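Reading for Pleasure Among First-Year Students
Project report, Module 4: Books and Readers
Lợi Doãn
Submitted 13/09/2024

1. Why I chose this topic

When I came to Wanlow College I had read only four novels in English, and all of them were for school. My tutor advised me to start with detective stories, as the language is plain and one wants to know the end. I followed this advice and read thirteen in one year. From this experience came my question: what do first-year students read when no teacher asks them to, and how do they find the time?

2. Method

In March I left a paper form in the college library and in two halls of residence. I also asked six students for a longer talk. The form had 70 answers that I could use. Another 30 had to be put aside, as the writer had named only textbooks.

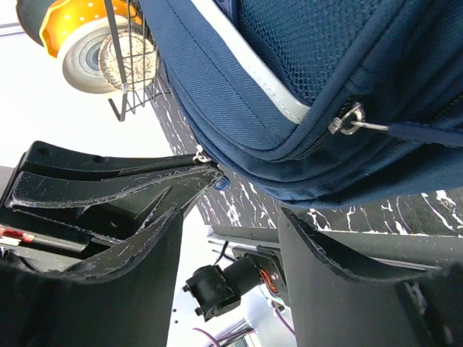 The most common answer to "Where do you read?" was the bus, and the second was bed. Students who read on the bus prefer a paperback, and many wrote that the size of the book decides whether it goes with them. One student told me that a novel must fit in the outside pocket of her bag, or she will forget she has it. I understood her well. A mesh pocket like the one on the navy backpack is good for a thin book, but I would not trust it with Dahlgren's long family novel "The Salt Year", which has 646 pages in the edition I borrowed. I read that one at my desk, in small portions, and it took me the whole winter.

3. Results

Crime was the favourite kind of story, then fantasy. I had expected more romance. It is possible that some students did not want to write this word on a form, even without their name.

Several answers named the "Josatdale" books, a fantasy series for younger readers. Three of the students I talked to had read them first at the age of eleven or twelve and still return to them before examinations. They said that they know what will happen and can rest.

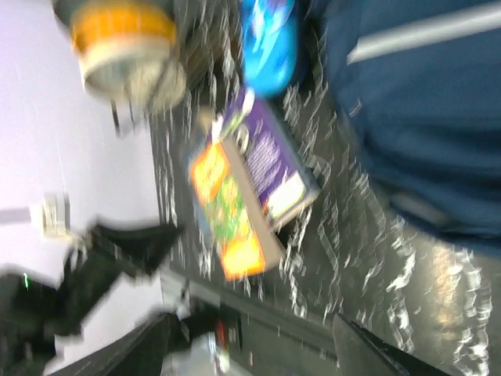 One of them has read the second volume so often that the cover has come off. She did not think the later volumes were so good, because the two sisters are separated for too long and the jokes disappear. I have now read the first two and I agree about the sisters.

Few students buy new books. They borrow, or they go to Masotwood, the second-hand shop behind the station, where the owner keeps around 2,000 paperbacks in no order that I could discover.

4. Problems with the project

My form was too long, and the last question was often left empty. I also asked about "books", and two students later told me they had not mentioned audiobooks for this reason. If I did the work again, I would ask about listening separately and I would visit the evening classes too.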